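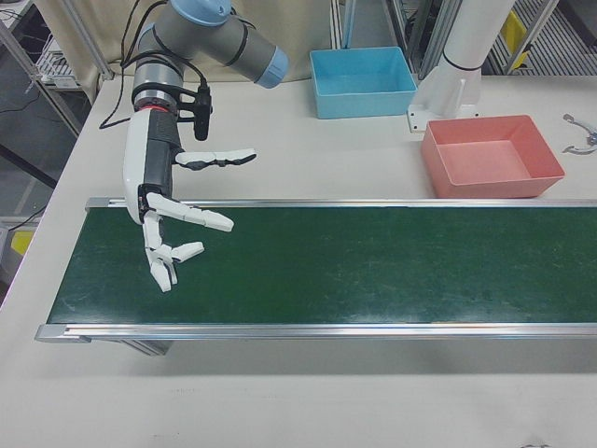
**Minutes of the Sorting Line Working Group**

Urkeo Packing Services, Mestum site, Meeting Room 2
May meeting, opened at 9:30 a.m.

**Chair:** Nikola Georgiev, Operations
**Minutes:** Kulap Chuensuk, Facilities and Stores
**Also present:** representatives of Packing, Stores, Health and Safety, and Purchasing
**Apologies:** Training

**1. Minutes of the previous meeting**

The minutes were accepted with one correction. Under item 4, "Sikder returns" should read "Sikder samples." The returns are handled by a separate group and do not pass through the sorting area.

**2. Matters arising**

2.1 The replacement labels for the shelving in Stores have been received and put up. Closed.

2.2 The request for a second hand cart was declined by Purchasing for this budget period. Packing asked that the request be carried forward and entered again in the next round. Agreed.

2.3 The lighting over the sorting area was checked by Facilities. One tube was replaced. Packing reported no further complaints. Closed.

**3. Layout of the sorting table**

3.1 Ms. Chuensuk presented the present layout. The conveyor stands on the white table, with the blue bin and the pink bin on the table beyond the far rail. Packing confirmed that the layout is acceptable for the Pumix trial and asked that it not be changed before the trial is complete.

3.2 There was discussion of the distance between the bins and the rail. The pink bin stands closer to the conveyor than the blue one. Stores considered that both bins should be set on the same line for the sake of appearance. Packing preferred to leave the pink bin near the rail, as it will receive the greater share of the items. The Chair ruled in favor of Packing for the length of the trial, with the matter to be looked at again afterward.

3.3 It was agreed that the positions of both bins will be marked on the tabletop with tape. Facilities will supply the tape. The marks are to be placed at the corners only, so that the surface can still be wiped down.

**Action:** Ms. Chuensuk to mark bin positions before the first trial session.

**4. Condition of the belt and table**

4.1 The group reviewed the condition of the green belt. There are faint scuffs and pale marks on the surface. Health and Safety had no objection to continued use. Packing asked whether the marks would make small white items harder to see. 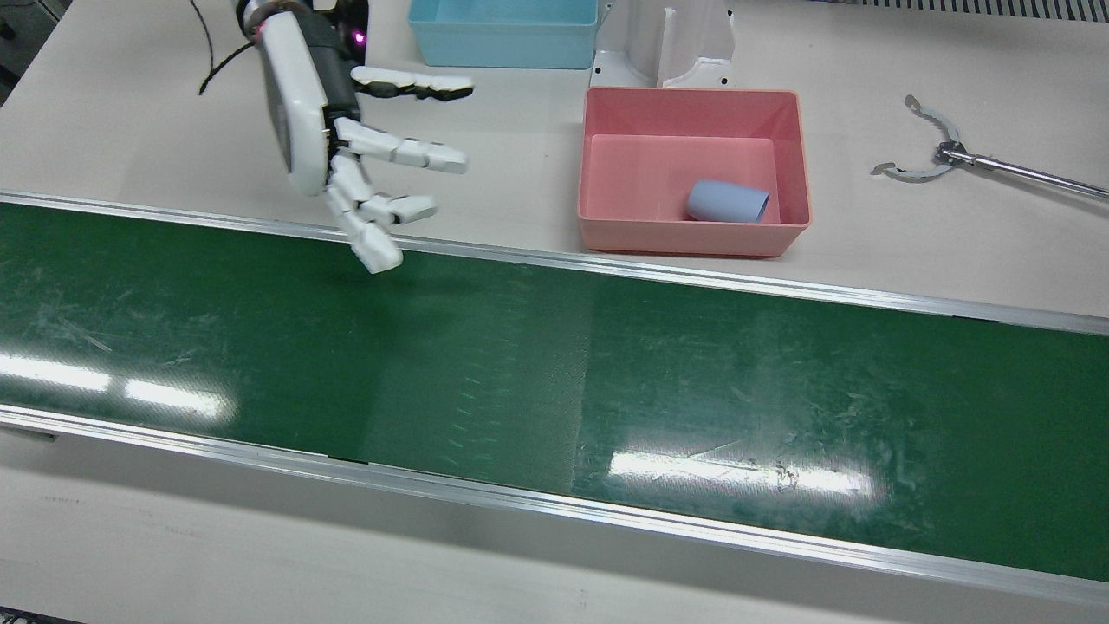
4.2 The Chair asked that the belt be cleaned with the mild cleaner already held in Stores and that no solvent be used on it. If the marks remain after cleaning, they are to be accepted as wear. A new belt will not be ordered for cosmetic reasons.

4.3 Loose metal parts are not to be left on the table at the end of a session. Any part that is found there should be placed in the parts tray in Stores with a note of where it was found. Packing agreed to remind both shifts.

4.4 Health and Safety asked that cables near the table be kept clear of the belt at all times and that this be added to the daily checklist. Agreed without discussion.

**Action:** Packing to clean the belt and report the result to the Chair.
**Action:** Health and Safety to revise the daily checklist.

**5. Pumix trial**

5.1 The trial will use 325 mixed items, divided by type between the blue bin and the pink bin. The Sikder samples will be held back for a later session.

5.2 Stores asked how full the bins may be before they are emptied. After discussion, a limit of 80 items per bin was set. Packing considered this low but accepted it for the trial.

5.3 Both bins must be empty at the start of each session. The person opening the session will check this and initial the sheet.

5.4 There will be 3 sessions. Items placed in the wrong bin are to be recorded on the sheet and left where they are until the session closes. Packing objected that this would delay the count. The objection was noted, and the procedure was left as proposed.

**Action:** Stores to prepare the items and the record sheets.

**6. Purchasing**

6.1 A request for spare bins in the same two colors was approved up to a limit of $100. Purchasing advised that the pink may not match exactly if a different supplier is used. The group had no objection, provided that the two colors can be told apart easily.

6.2 The quotation for floor matting has not been received. Purchasing will write to the supplier again.

**Action:** Purchasing to order spare bins and follow up on the matting.

**7. Other business**

7.1 Packing asked that the door between the sorting area and Stores be kept closed during sessions to reduce noise. Stores agreed, except when deliveries are being brought in.

7.2 Training has asked for one hour in the sorting area to introduce new staff to the bin system. The Chair approved the request in principle. The time is to be settled with Packing.

**8. Next meeting**

The next meeting will be held in the same room once the third session has been completed. Record sheets should reach Ms. Chuensuk before the agenda is issued.

The meeting closed at 10:40 a.m.

Minutes prepared by K. Chuensuk
Approved for circulation by N. Georgiev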